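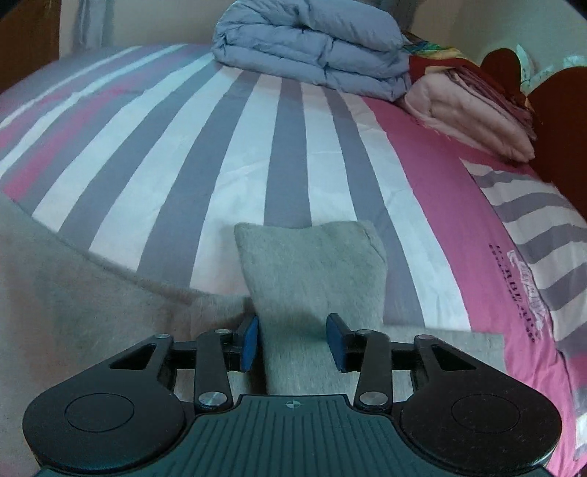

Every robotics team I have worked near has one person who wants a bigger policy network and one person who wants to go home. I have come to side with the second, who is usually also the one writing the playback tool.

The fashionable complaint about teaching robots housework is that we don't have enough demonstrations. I think we have plenty and can't read them. At Wultunel, where I write the software that sits between collection and training, we had 76 recordings of bedding work by the start of spring, and for a good while the only thing anyone could tell you about them was that there were 76. Ask which ones contained a regrasp and you got a shrug and a link to a folder.

Bedding is a rotten subject for perception, and I recommend it to anyone feeling pleased with their tracker. A striped sheet ought to be a gift, all those nice long edges. Then you look at it through a wide lens from just above the fingers, and the stripes bow out toward the sides like a barrel. Our first tracker took the curve personally. It decided the hand was turning, and reported a graceful wrist rotation that no human wrist had performed. Meanwhile the thing between the blue finger pads was a bunched piece of light grey fabric, with a beige-grey blanket on one side of it and a flat light grey sheet on the other. Segmentation looked at those three and saw one large, calm animal.

The response in meetings was to propose a larger model. The response that worked was a slider. Somebody built a viewer, called it Pirach for reasons lost to us, and made it show the gripper opening as a line under the video. You could drag through a recording and see the fingers close on nothing. We found 13 recordings with that fault in a single afternoon. Four had clocks so far out of step that the fingers closed well before the cloth arrived, which would have taught a robot to be clairvoyant.

I'm told this is janitorial work. The phrase is always used by people whose loss curves I have had to explain to them.

Planning people aren't exempt either. Our planner, Tullivex, keeps 38 tunable parameters in one file, and the comment above the longest block reads "do not touch, see November." Which November, it doesn't say. A cloth planner with that many knobs is really a diary of everything that went wrong with somebody's pillowcase, and I'd trade half of it for a log that says in plain words what the planner believed it was holding when it decided to pull.

So my modest position is that hiring should run the other way for a while. Get someone who likes timestamps. Let them be rude about file formats. Give them the good monitor, the one currently showing a training dashboard to an empty chair, and don't ask for a demo until they've watched a bed being made from start to finish, at half speed, with the sensor lines switched on.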